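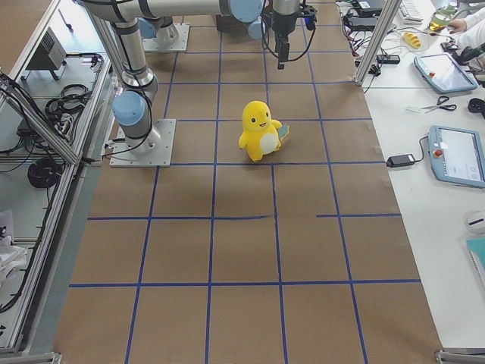
Bench this morning. Yellow plush standing in his square, short stubby arms.

The new planner runs! I've been wanting to write that since January. Benedek merged his branch last night and by 9 this morning I had both arms on one planning scene – one shared clock, one collision world, no more of the two scripts politely waiting for each other through a text file (my idea, I admit it, and I'm so glad it's gone).

Most of the day went on the cabinet. Vaveck, our perception node, used to hand over a single pose for the whole thing and leave the planner to guess where the handle was. Now it sends the body and the drawer as two separate objects with a joint between them, so a pull is just a path along that joint.
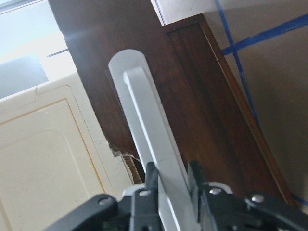 I also moved the wrist camera onto its own thread, and the lag I kept blaming on the network dropped from 285 ms to 40. All that time it was sitting in a queue behind the logging! Aurelia guessed it weeks ago and was very nice about it. With the fresher frames I could turn the servo gain up a good bit before anything started to hum.

Then the plush. Soft things are miserable for the grasp scorer, it wants edges and there aren't any, so Ozan wrote a small term that prefers contact near the top and closes on force instead of width. It's 4 lines of code. I read them twice looking for the rest.
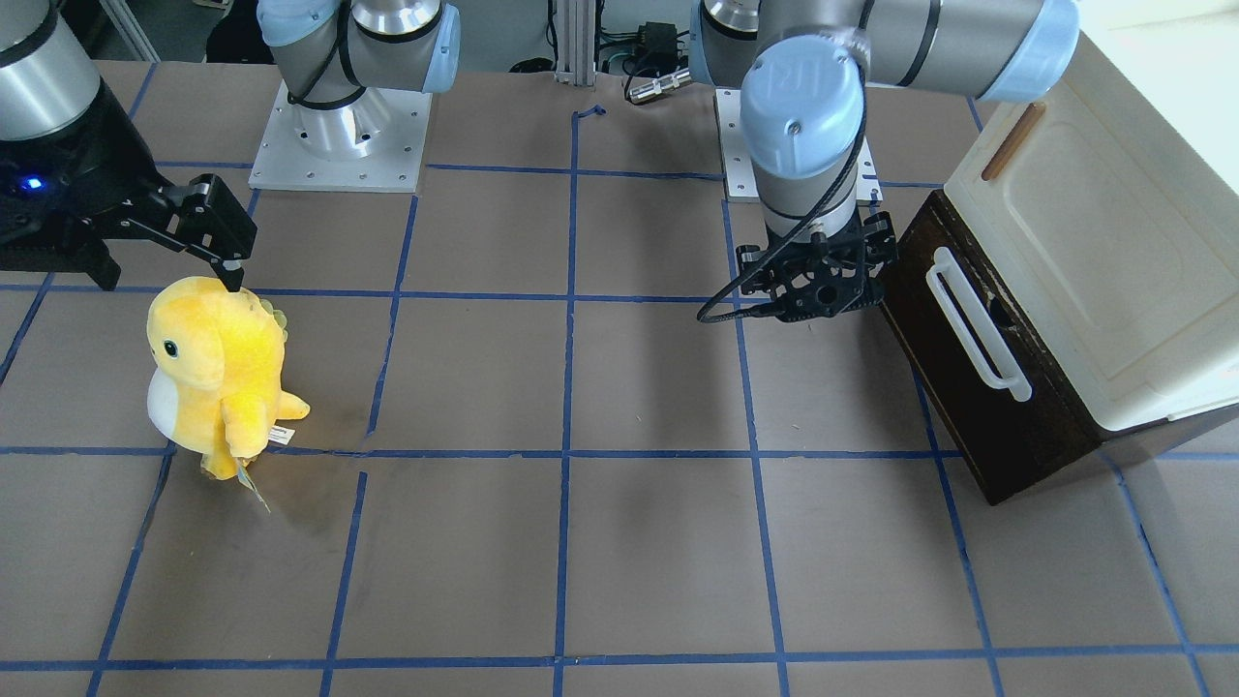
The tape grid is earning its keep too. I snap the depth cloud to the tape crossings at startup and the two arm bases finally agree on where the table is. Still a bit of drift toward the back, where the tape wrinkles, and I want to try fitting the lines instead of the corners. 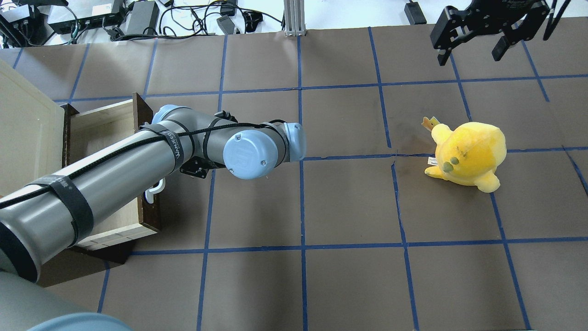

Notes for tomorrow

– Replanning takes 785 ms with the drawer in the scene as an open box. Try the coarser mesh.
– Plush lying on its side: Vaveck needs more views of that pose. Ask Şükran for her augmentation script.
– Elbow keep-out zone over the drawer is too fat, it throws away good paths.
– Tag the build before touching any of the above!!

Home late, happy, ate cereal for dinner.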